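How a Fridge Keeps Food Cold

A fridge is a box that moves heat from the inside to the outside. Cold is not put into it. Heat is taken out of the food and the air, and released into the kitchen. The back or the sides of a fridge can feel warm for this reason.

The parts

The cabinet is the main box. It has an outer skin, often of steel, and an inner skin, called the liner, which is usually plastic. The gap between the two skins is filled with foam. Foam holds many tiny bubbles of gas, and heat passes through them slowly.

The door is built in the same way. Around its edge is a soft strip called the gasket. The gasket has a magnet inside it, which pulls the door shut and stops warm air leaking in.

The compressor is a pump, normally at the bottom of the cabinet at the back. It makes the humming sound. It pushes a fluid called the refrigerant around a long loop of thin pipe.

What the refrigerant does

Inside the cold part of the fridge, the refrigerant changes from a liquid to a gas. To do this it must take in heat, and it takes it from the air around the food. The gas then travels to the compressor, where it is squeezed. Squeezing makes it hot. It flows through pipes on the outside of the cabinet, gives its heat to the room and turns back into a liquid. The loop then starts again.
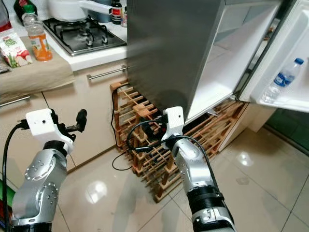 When the door is open, cold air falls out at the bottom, as cold air is heavier than warm air. Warm air from the room takes its place. The compressor has to run for longer to remove this extra heat, and that uses more electricity.

The shelves on the inside of the door are the warmest part of most fridges. They suit water, juice and sauces. Milk keeps better on a main shelf, further in. Raw meat belongs in a sealed container on the lowest shelf, where it cannot drip on other food.

Try it: the door test

Pupils at Jolludbridge used a fridge thermometer to compare two places in the same fridge. You will need a thermometer, a pencil and an adult to help.

1. Put the thermometer on the middle shelf and close the door.
2. Wait 43 minutes. Write down the temperature.
3. Move the thermometer to a door shelf. Close the door and wait for the same time.
4. Write down the second temperature and compare it with the first.

Keep the door shut while you wait. Opening it to look will change the result.

Words to know

Gasket: the soft seal around the door.
Liner: the inner skin of the cabinet.
Refrigerant: the fluid that carries heat out of the fridge.

Written by Syafiqah Ismail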